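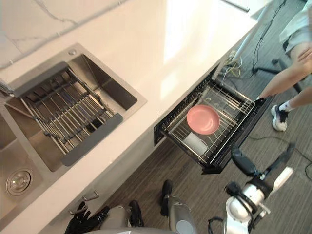

Dish drawer out, cup on its side, plate lying flat. Saturday at the sink.

OK so a thread about the dumbest fault I've chased all year, and I've been at it since April. Short version: our robot keeps believing it's holding a cup when it isn't.

The task is dishes. Find the cup, close the hand, lift, put it where it goes. Most runs are fine. Then every so often the hand closes, the log says GRASP OK, the arm sails off with nothing in it and very carefully sets down a handful of air. Very proud of itself!

I blamed the vision first (I always blame the vision). Spent a whole morning replaying the head camera and the cup was being found every time, right where it should be. Sorry, vision.

Then I blamed the connectors, cause we'd had one work loose on the old Brivitz controller and I've been jumpy ever since. Reseated everything, wiggled everything, ran it again. Same fault. 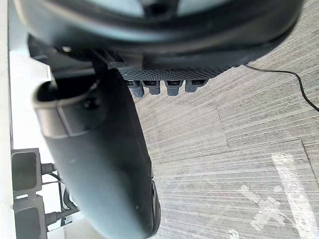 Wrist cam view. Mostly finger, with some carpet.

What finally helped was going through the log by hand – I know, I know. Line 1,403: thumb contact goes high, and 46 milliseconds later the software calls it a grasp. It never waits for the fingers. Thumb touches something, good enough, off we go.

And guess what else there is to touch around a sink. I had the Moteson manual open the whole time and the contact setting was on page 24, in a table I'd scrolled past more than once. The default is "any digit." Who wants "any digit"??

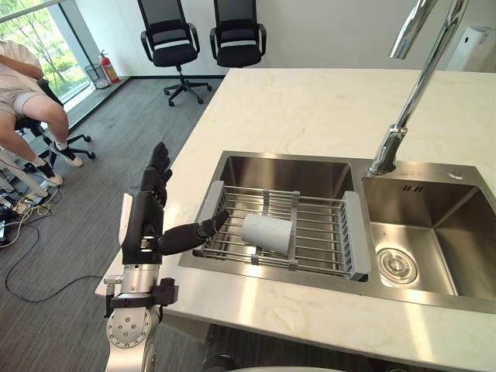 Our false grasps come from the rack way more than from the cup, I'm pretty sure of that now. It's an easy mistake to make if all you can feel is one contact. Look where the thumb tip is, right on the near edge of the wires, and the cup is lying just past it. To the old setting that was a win.

So now it needs the thumb plus at least one finger, held for 3 seconds, before it's allowed to lift. Slow as anything, I'll trim that later.

The bit that bugs me is the safety side. A false grasp on a cup is funny. A false grasp with the thumb hooked on a rack or a drawer, and then a full lift, is a bent rack or a bent hand. I've put a lower force limit on the first part of the lift too, and I'm leaving it there.

Next up is the plate, which is pink and flat and I already hate it.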